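Filed under: Reviews / Warehouse kit / Handling

Drominex hand and arm package: four months in, and what it does to a budget

The quote we signed in February had one big number on it and a lot of white space underneath. My advice to anyone thinking about the Drominex package is to worry about the white space.

Savvas Margaritis in our purchasing office had asked for a price including everything needed to pick mixed bottles off racking. What came back covered the arm, the hand and 12 hours of training. It left out the sleeve for the upper arm, spare fingertips and the mounting plate, and the plate alone added 253 euros. The maintenance contract was on a separate sheet, priced by the year, with a clause letting Sastum raise it after the first.

Then there is the service interval. The brochure says 4000 hours. The contract says 4000 hours or 12 months, whichever comes first, and at our one shift a day it will always be the 12 months. Christos Kontogiannis spotted that, a week after we had signed.

As for the work, it is decent. The hand copes with round, awkward things better than the suction cups we had from Inden, and it is slower than them on flat cartons. I was told it would do both equally well. I still don't believe the cycle times in the sales deck.
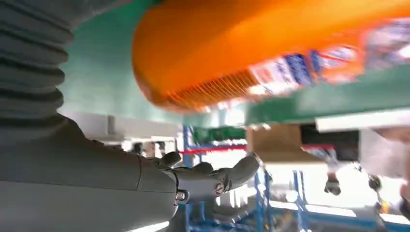
Spares are where I would push hardest before signing. Ask for a price on every joint, every fastener and every tip, in writing, with a delivery time. The hand is a chunky grey thing with several knuckles, and the screw heads sit out in plain view, so I had assumed we could swap parts ourselves. Read the warranty first – ours is void if anyone but Sastum opens the housing, and their call-out charge starts at the depot gate.

Stefanou quoted us almost the same total for a plain two-jaw gripper with all the extras listed. If your stock is mostly boxes, take that one. We would probably still buy the hand, with a longer list of questions and a spares line in the budget from day one.

Score: 6/10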